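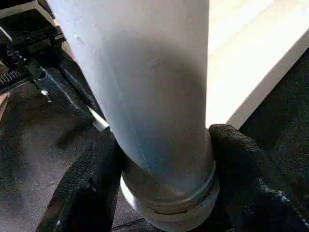
Pale cylinder with a ribbed collar at the lower end.

How to Put Up a Freestanding Pole Rack and Keep It Straight

Updated Aug 30, 2023

Freestanding pole racks are sold for coats, towels, plants, kitchen tools and a dozen other uses, and they all go together in much the same way. You join the poles, fit the crossbars, set the feet and load it. Most of the trouble comes later, when the rack starts to lean or a joint works loose under a winter coat.

This guide covers racks with push-fit or screw joints. Tension poles that wedge between floor and ceiling are a different job and have their own page.

What you need

A Phillips screwdriver
The hex key that came with the rack
A small level
A tape measure
A pencil
A soft cloth
Felt or rubber pads for the feet
Painter's tape

A rubber mallet is useful for push-fit joints. If you don't have one, use an ordinary hammer with a folded towel over the end of the pole. Don't hit bare tube with metal. It flares the end, and a flared end won't go into anything.

Step 1. Measure the spot

Measure the width and depth of the floor space, then measure again at the height of the top bar. Walls are seldom square in older houses, and baseboards take up more room than people expect. My own rack is the Godon, with a 900 mm bar, and it went into an alcove that was wide enough at the floor and too narrow at shoulder height. I had to move the whole thing to the other side of the hall.

Check for doors as well. Open every door and closet nearby all the way and mark the swing on the floor with painter's tape.

Step 2. Lay out the parts

Put everything on a table or a clean sheet and sort it by type. Poles that look the same often aren't. On many racks the lower poles have holes for the bottom shelf and the upper ones don't, and swapping them means starting over.

Count the small hardware against the parts list before you throw out any packaging. My box listed 7 cam screws, and I found the last one inside a pole. Shake each tube over the table.

Wipe the ends of the poles with a dry cloth. Factory dust and bits of foam keep joints from seating.

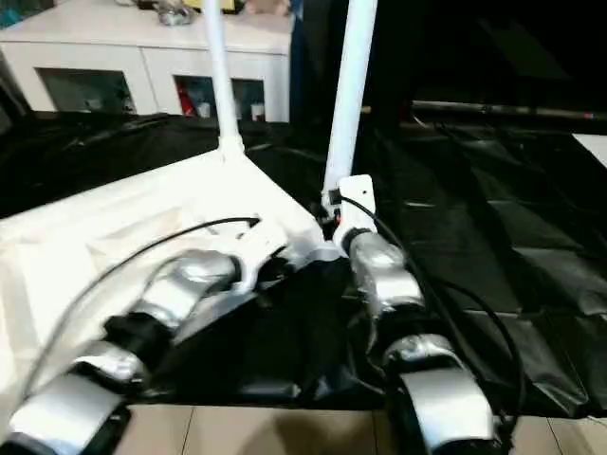

Photo: Kadero

Leave yourself more clear surface than you think you'll need. A long pole has to turn end over end at least once during assembly, and a lamp or a mug at the back of the table will be in the way.

Step 3. Join the uprights

Start with the lower section of each upright. If the joint screws together, turn it backward until you feel a small click, then forward. The click is the threads dropping into line. Tighten by hand only.

For push-fit joints, line up the seam or the spring button first and push straight in. A slight twist helps. If the joint stops partway, pull it apart and look for a burr on the inside edge. A bit of medium sandpaper wrapped around a finger will take it off.

Some kits have plastic sleeves at the joints. The sleeve goes on the narrower tube, wide end toward the joint. I got this wrong on a Kuusk towel stand and it wobbled for a month before I took it apart and looked.

Step 4. Build the base

Set the base pieces on the floor and connect them loosely. Leave every screw a full turn short of tight. You want the base able to shift a little while the uprights go in.

Put the felt or rubber pads on now. Felt is better on wood, rubber on tile. On carpet, skip the pads and use wide plastic feet if the kit has them.

Step 5. Raise the uprights

This step goes better with 2 people on anything taller than your shoulder. One holds the base down while the other lowers the upright into the socket. Keep the pole vertical as it goes in, and check it with the level on two sides before you let go.

Fit the second upright the same way. Don't tighten anything yet.

Fit the crossbars from the bottom up. If the top bar won't reach, the uprights are leaning apart. Press them together by hand near the middle. Pulling on the ends of the bar can crack a plastic socket.

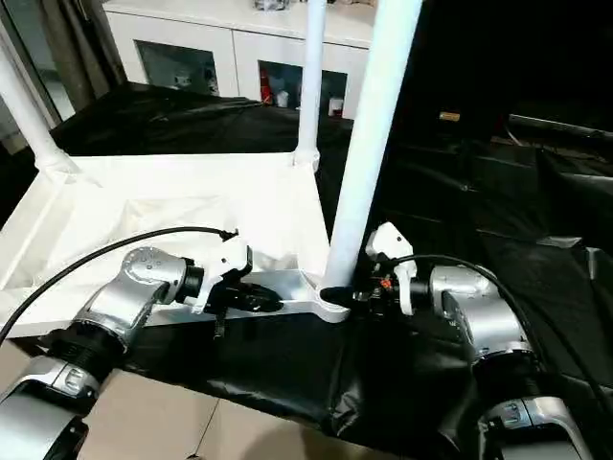 Step 6. Tighten in order

Go around the base first, then the lower crossbars, then the top. Give each screw half a turn and move to the next, as you would with the nuts on a car wheel. After two rounds everything should be snug. Stop there. Overtightening strips the inserts, and a stripped insert has to be glued or replaced.

Put the level on the top bar. If the bubble is off, check the floor under the base before you blame the rack. A floor that slopes needs a shim under the low foot. Thin plastic shims from the plumbing aisle work well and can be trimmed with a utility knife.

Step 7. Load it slowly

Heavy items go low and near the uprights. Hang light things in the middle of the bar. Add weight to both sides as you go, and look at the rack from the front after every few items.

Leave it overnight, then tighten once more. Push-fit joints settle under load, and nearly every rack needs this second pass.

If it leans

Unload it completely. A lean that goes away when the rack is empty is a loading problem. A lean that stays is in the base or the lowest joint. Loosen the base, stand the uprights straight, and tighten again in the order given in step 6.

If one joint keeps coming loose, wrap a single layer of painter's tape around the inner tube and push it back together. It's not pretty, but the joint hides it. Grerkico sells a thin rubber band made for the same purpose, in packs of 2, and it holds up better in a bathroom.

Cleaning

Warm water with a drop of dish soap is enough for painted or coated poles. Dry the joints well. Scouring pads leave dull patches on white finishes, and those patches pick up dirt faster than the rest. For scuffs, try a pencil eraser first, then a paste of baking soda and water on a soft cloth.

Moving it

Take everything off, including hooks. Lift from the base or the lower crossbar, never the top bar. If it has to go up or down stairs, separate it at the middle joints and tape the screws to the pole they came from.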